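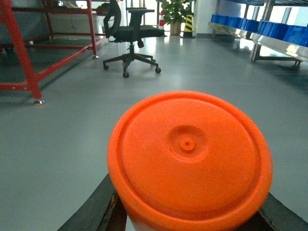
Figure 2. Orange cylindrical object held between two gripper fingers.

3.1 Players and training load

The study was carried out with the Drosdale women's handball team in September. We followed 14 players, but one goalkeeper left the club, so 13 were kept in the analysis. After each training the players gave a score for effort from 0 to 100. The scores were higher in the weeks with two matches. Wing players reported less effort than back players, as was also found by Najafi and Claeys.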